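12 December 2020

Writing this fast, before the second coffee wears off. It's about desks. Shared ones, long ones, the kind where you get a stretch of surface and a chair and no drawer.

I'm against them. Mostly. Let me get to it.
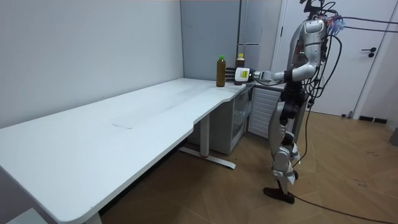
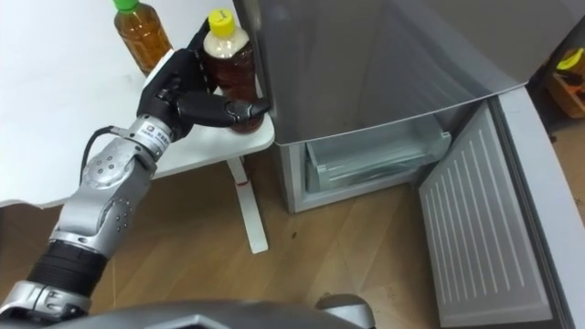

*A long white desk against one wall, and a white table seen from closer in.*

My first real job was at Zonar, the Presham office, second floor over a tile shop. Bad carpet. Worse heating. But I had a desk with three drawers and one of them locked. In it: a stapler, a sweater, soup packets, a folder of half-written letters I never sent to anyone. I was there four years and by the end that desk knew more about me than my landlord did.

Then we moved to Breston and got the long tables. White, clean, one continuous run. You picked a spot in the morning and cleared it at night. There was a memo. The memo used the word "fluid" five times and I still can't hear it without my jaw going tight.

What they wanted was cheaper rent. Fine. Say that. I'd have respected it. A hundred people don't all come in on the same day, so why pay for 100 desks, I can do that math. What I couldn't stand was being told it was for my benefit. That I'd bump into people. Have ideas. I bumped into people plenty at the old place, there was one kettle.

What happened instead — people started arriving at 7 to get the end seats. Because the end seats only have a neighbor on one side. Somebody left a scarf on a chair over a weekend and it was still there Monday to, well, let's say it was there all week, and there was a whole email thread over it. Grown adults. I wrote two of the emails.

My old manager, Percy Londoño, took the other side and still does. We argue this every time we talk. His point is that a desk you own turns into a cave. You stack stuff up around it, you stop looking over the stack. He says he once found an invoice for 1,074 dollars under a plant on somebody's desk, eleven months late, and that the long table would of caught it in a day. Maybe. I think a filing system would have caught it too.

And he has a point about the caves, I'll give him that much. I had one. I liked it.

But here's where I land. Work that takes longer than a day needs somewhere to sit overnight. Physically. Paper spread out in the order you were thinking in. If I have to pick it all up at six and lay it out again at nine I lose the order, and the order was most of the work. I did a catalog job in Cáceres one November, 274 pages of it, in a rented room with a kitchen table nobody else used. Left everything out for three weeks. Ate standing up at the counter. Best work I've done and I don't think it was the light or the ham.

People say screens fixed this. Leave your tabs open. Sure, I have tabs open, I've had some of them open since spring. It isn't the same as a pile. A pile has a top. I know how deep the thing I want is, I can go at it with a thumb.

Now everybody's been home for months and guess what they did. Bought desks. Took over the end of the dining table and defended it. My sister has a card table in a hallway and her kids know not to touch it. Nobody had to write her a memo about fluid space. She put a lamp on it and a mug of pens and that was that, it was hers.

So when the offices fill back up, and I assume they will, I'd like somebody to notice what people built when they were left alone. Small, ugly, theirs. Give me 104 centimeters of width and a drawer. I measured my old one once for a replacement top, that's how I know. I don't need a door. I don't need a view. Long tables can stay for the stuff they're good at — spreading out a map, sorting the mail, birthday cake.

I know the counterargument about cost, Percy has sent it to me in a spreadsheet. Twice. The spreadsheet has no column for the twenty minutes every morning spent finding a chair and pluging things in and wiping off someone else's crumbs. Add that column and send it agian, I'll read it.

Also lockers are not drawers. You can't reach a locker from your chair. I have to go, there's a call at ten and I'm taking it from my own desk, with my elbows out.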